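Call for playtesters: Billside modded server, closed round

Nokitz is recruiting 15 players to test Billside, a survival modpack with 800 quests. The round opens on 2024-06-03 and runs for four weeks. It covers server tick rate, memory use on the client and quest progression past the Urnow chapter, where save files from the March build failed to load.

Requirements
- Own licensed copy of the base game
- 9 GB of memory free for the launcher
- Wired connection preferred
- Prior experience reading crash logs

Duties
Testers play at least 4 hours a week on the supplied build, with no added performance mods. Log files are uploaded after each session. Crashes are reported on the tracker with the build number, the dimension and the last action taken. Duplicate reports are merged.

Compensation
The role is unpaid. Testers who finish the round receive a permanent slot on the public server and a credit in the launcher.

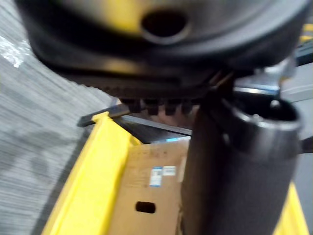
How to apply
Fill in the form on the Nokitz forum under Recruitment. State your time zone, processor, graphics card and favourite pack. Applicants from the earlier Sæther round must reapply.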